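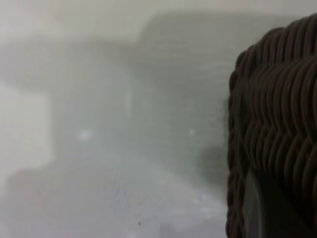
Dark brown wicker, up close.

Every town should have a repair night, and I'll happily bore anyone who disagrees! Ours in Olton started in November with 12 people and one good lamp, and I haven't missed one yet. You bring the toaster, the coat with the torn lining, the chair that wobbles, and you sit down next to somebody who knows a bit more than you do.

What I love most is the talk. Two hours with a needle in your hand and you hear about bus routes, bad knees, the old Killon mill, how to get candle wax out of wool.

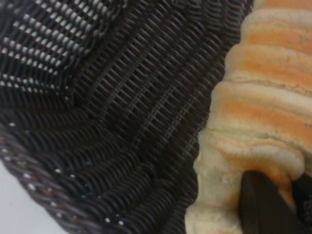 Then there's the money. A new zipper cost me 11 dollars, and the coat it saved would run 48 to replace. I've learned to glue a chair joint properly (more clamps, less glue) and I now look at every broken thing on the curb with real greed.

Dokonville has a night of its own now, with 25 chairs set out and a shelf of donated thread. I'm going over to see how they handle lamps, and I'm bringing two.

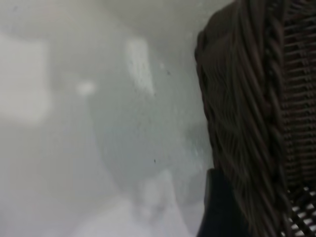
Braided rim and side of a wicker basket.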